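Category: Packaging and Storage

4.2 Container choice

The Flidmont survey covered 200 containers kept in open storage from spring to August. Half were metal bins and the rest were cardboard boxes. Lids were left off in both groups.
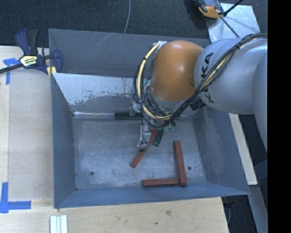
Figure 4. Open-top rectangular metal bin between wooden work surfaces.

Dust was weighed at the end of the period. At the Skarik site the metal bins held less of it than the boxes, and 50 boxes had soft corners. Results by site are given in the next section.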